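Call for Participants: Two-Arm Teleoperation Study
Sturkard Robotics Group, Plukulville

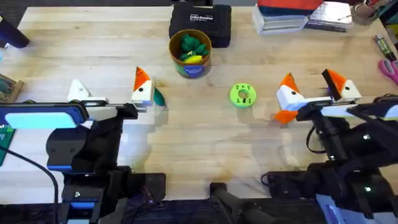 Gheorghița Neagu asked whether a person who has never driven a robot arm can produce recordings good enough to train one, and whether we would learn anything by using more of them. The pilot gave a partial answer, and the study we are now recruiting for is meant to give a better one.

What the study is about

We are comparing two ways of collecting demonstrations for two-arm tabletop work. In the first, a small number of trained operators repeat the same task many times. In the second, a larger number of untrained people each do the task a few times in their own way. Both sets of recordings are used to train the same control policy, which is then tested on object layouts it was not trained on.

The pilot produced 2000 recordings, all from trained operators. The policy trained on them did well when objects were placed near their usual positions and poorly when a small object was moved close to a taller one. Most failures came at the handover, when one gripper had to let go after the other had closed. We think the operators had all settled into the same handover motion, so the policy saw very little variety. We need people who have not picked up that habit.

Who we are looking for

We have places for 36 participants. You should be 18 or older, able to sit and use both hands for up to an hour at a time, and able to follow spoken instructions in English. Glasses and contact lenses are fine. Left-handed participants are especially welcome, as the pilot had only one.

You do not need any background in engineering or computing. If you have spent more than a few hours operating a robot arm by remote control, we can't include you in this group, but see the note on the operator position below.

What you will do

You will come to the lab for two sessions on separate days. Each lasts 90 minutes, including breaks.

At the first session a researcher will show you the controls and you will have 15 minutes to practice. You move two hand controllers and the arms on the table copy your movements. You will then be asked to do short tasks such as picking up a ring, passing it from one gripper to the other, and putting small toy pieces into a container. Books, pens and other everyday items may be left on the table while you work. We will tell you the goal of each task but not how to do it. Dropped objects and failed attempts are kept in the data, so please do not worry about them.

The second session uses the same tasks with the objects in new positions. At the end you will fill in a short questionnaire on effort and comfort.

You will stay seated outside the reach of the arms the whole time. A researcher will be in the room and can stop the arms at any point, and so can you.

What we record

We record the movements of the controllers and the arms, along with video of the tabletop. We do not record your face or voice. Recordings are stored under a participant number. You may withdraw at any time during the study and up to 23 days after your second session, and your recordings will be deleted if you ask. After that they become part of the training set, called Costache, and can no longer be removed one by one. We plan to release this set to other research groups.

Payment

Participants receive a $40 gift card after each session. If you stop a session early you will still receive the card for that session. Parking at the Astora Building is free for participants.

Schedule

Sessions run through August, mornings from 9:00 and afternoons from 1:30. A few places are available at 5:30 p.m. for people who work during the day.

Operator position

We are also hiring one part-time operator to record the comparison set. This is a paid, temporary post of 16 hours a week. Experience with teleoperation or other fine manual work is helpful. Duties include running recording sessions, resetting the table between attempts, labeling failed attempts, and keeping the session log. To apply, send a resume and a short note on your experience.

How to sign up

Write to Emanuel Vlad at the Sturkard Robotics Group, or leave your name at the front desk of the Astora Building, Room 3809. Please say whether you are interested in the study or the operator position, which hand you write with, and what times suit you. We will reply with an information sheet and a consent form to read before your first visit.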